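Galtlow 2.1, the cable add-on: I wanted to like it more

Galtlow sells its perception and grasp planning package with a new add-on for what it calls soft linear objects. That means cables, cords and string. The demo video makes it look like a solved problem. I've been let down by cable demos before, so I put the add-on through 368 grasp attempts before writing a word.

Install took most of a morning. The wizard wants a hand-eye calibration file in its own format, and the converter for Gunditz files crashes if a path has a space in it. Évan Baudry posted a fix on the user forum in September. It still isn't in the release.

Once it runs, the tracer looks for a connector, follows the cable away from it and labels every crossing as over or under. You get a confidence score per crossing and a suggested grasp point. On a single loose loop it's quick and I have few complaints. My trouble starts with black USB-C cable on brown wood, with strands crossing each other and a bright reflection on the tabletop.
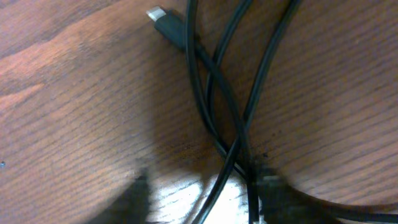
The tracer tends to jump from one strand to another where they meet at a shallow angle, and it does so with high confidence. I could live with wrong if it came with a low score. In 69 of my attempts it picked a strand that didn't lead back to the connector it had started from, and only 19 of those were flagged for review. Shadows get read as cable, too. Turning up the edge filter helps with that and then breaks the trace in the glare.

Planning is better. Approach angles are sensible, the fingers stay clear of the table, and the replay log shows every rejected grasp with its reason. I'd pay for the log viewer alone.

Enda Flanagan, who runs Byun's free tracer on a similar arm, gets cleaner crossings out of it but has to write her own planner. That may be the better deal if you have the time.

The license is per arm, per year, and the trial doesn't include the add-on. Ask for a loaner key and bring your own worst cable.

Two and a half stars. Reviewed January 6, 2021, on version 2.1.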